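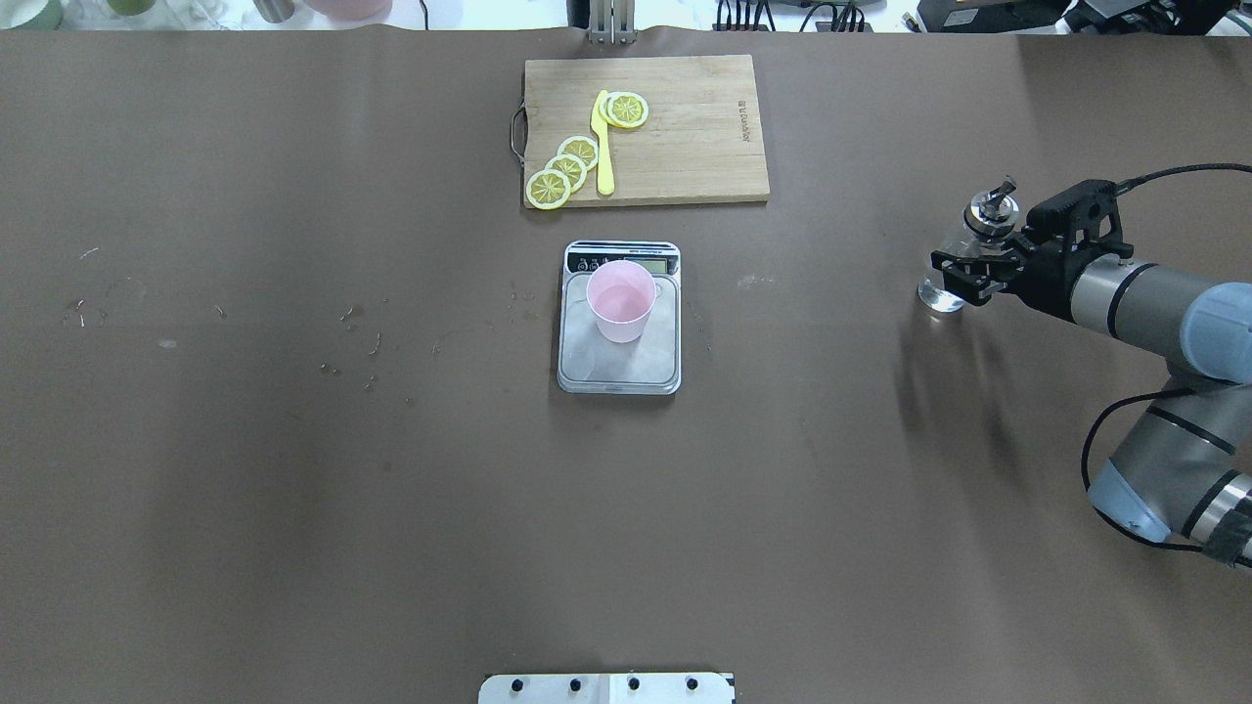 Print this page | E-mail this page

Does Lemon Juice Really Keep Apples From Browning?
Food Science Project Report, Nodthorpe

My grandma dips her apple slices in lemon water before every picnic, and I wanted to know if plain salt water would do just as well (she says no way!). So that became my project.

I bought Kioko apples from the Anberg market and cut 92 slices. Each batch went into 400 ml of water with lemon juice, salt or nothing at all. Then I laid them out on white plates and scored the color every 33 minutes on a scale I made from paint chips — my kitchen smelled like cider by dinner.

The plain water slices went brown first, which I expected. Lemon stayed palest the whole afternoon. Salt was closer than I thought it would be, and after a quick rinse I could hardly taste it. I did mess up one plate by leaving it next to the window, so I left those 19 slices out of my chart.

If I did this again I'd use one knife per batch, and I'd ask somebody else to score the colors without knowing which plate was which. I kind of wanted salt to win and that can't have helped. My chart and the paint chip scale are in the October binder.

Contact the Fliltlow Science Club | Copyright Fliltlow School | Back to top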